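Learning from Demonstration, Unit 5: Why Chunks Beat Single Steps

Notes by Meenakshi Grewal. Please read before the lab.

Last time we trained a policy that looks at one camera image and puts out one motor command. It learned nicely on paper and then wandered off on the table. Each small error moved the arm to a place the training data never covered, so the next guess was a little worse, and so on. This is compounding error, and you will meet it again and again!

The fix we study this week is almost embarrassingly simple. Let the policy predict a short run of future commands (a chunk) from each image. We use a chunk length of 40. The arm follows it, looks again, and predicts the next one. Fewer decisions means fewer chances to drift, and the pauses that human teachers make stop confusing the model so much.

Our data set, Dalisay, has 2322 demonstrations of everyday tabletop tasks. Umesh Bhatt held out 835 of them for testing, so please don't train on those.

What I love about this result is how well it holds up on thin things. A pen lying flat leaves very little room for a sloppy approach, and single-step policies tend to hover over it and dither. With chunks, the gripper commits; in the picture it is reaching for a water bottle, with the pen lying elsewhere on the table.

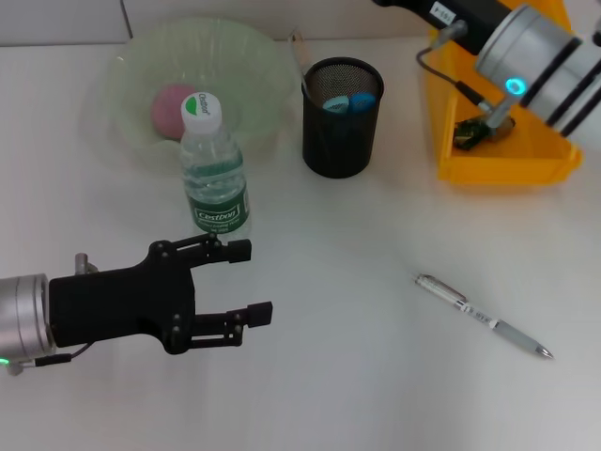 There is a price, of course. While a chunk is playing out, the arm is blind to anything new. If someone nudges the target, it will happily close on air. Overlapping chunks and averaging them helps (Deepak Gautam's derivation is in the appendix), but averaging two different plans can give you a path that belongs to neither.

For the lab: try chunk lengths of 1, 5 and 40, plot success against length, and write a paragraph on where the curve bends and why you think it does.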